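La cellule Stillura reprend du service chez Plastier

Bonne nouvelle à l'atelier de Plastier : la cellule à deux bras dédiée aux téléphones tourne de nouveau depuis octobre, et l'équipe de Mwanahawa Khaemba a de quoi être fière ! Le bras gauche perdait la liaison avec sa pince en plein mouvement, parfois plusieurs fois par matinée. Le câble a été remplacé, puis son trajet entièrement repris, avec assez de mou pour que l'avant-bras pivote sans tirer sur le connecteur.

Les essais de prise ont suivi, directement sur de vrais téléphones, la pince gauche amenée au-dessus de l'appareil pendant que le bras droit reste à l'écart des deux autres.

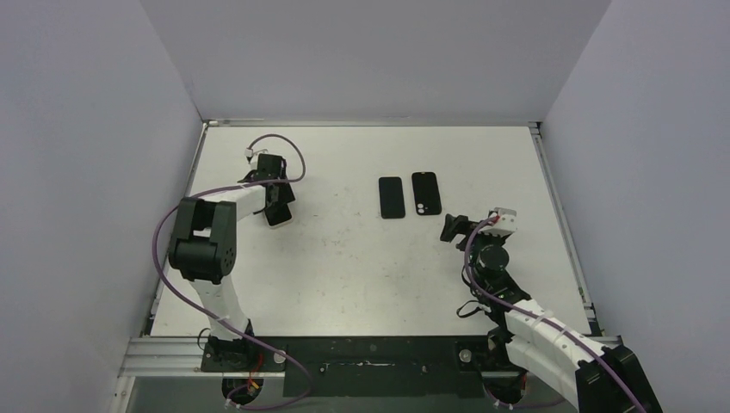
Un entretien plus serré

Désormais, les connecteurs sont contrôlés toutes les 100 heures et les fixations des deux bras resserrées à la même occasion (il suffit de 53 minutes, montre en main). Branum, qui fournit les câbles, a livré un jeu de rechange complet. Au dernier relevé, la cellule avait enchaîné 579 prises sans une seule coupure, du jamais vu ici ! « On entend tout de suite quand elle va bien », sourit Mwanahawa Khaemba, qui prépare déjà la révision de la seconde cellule, chez Mitsotakis-Vlachou.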